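Sport and Media, Unit 2 - Match Play and Gamesmanship
Handout prepared by Mawuli Ankrah

Read this before the June seminar. Bring your marked copy of the Nartey reading, 176 pages.

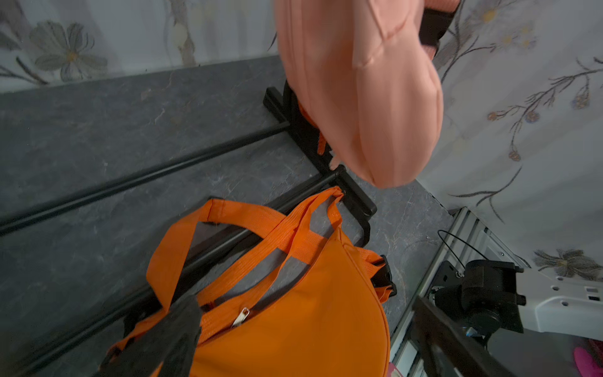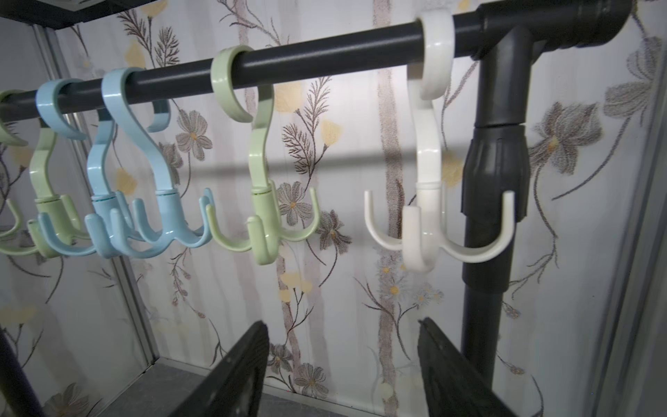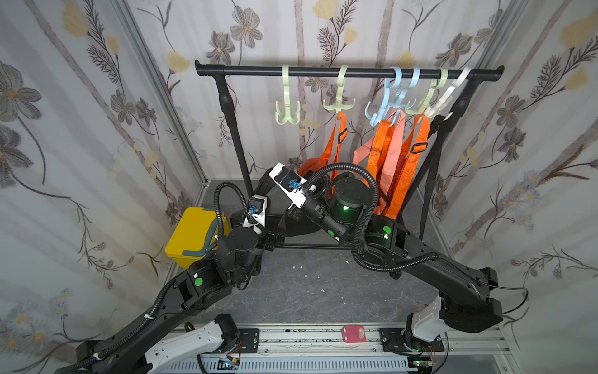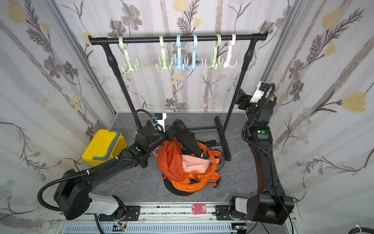
1. Format

In match play, each hole is won, lost or halved. The total number of strokes does not matter. A player who is 2 up with 2 to play is "dormie" and cannot lose in regulation.

2. Concessions

A player may concede a putt, a hole or the match. A concession cannot be refused or taken back. No one is owed one, however short the putt - this is where most arguments begin.

3. For discussion

Is silence over a short putt a tactic or an insult?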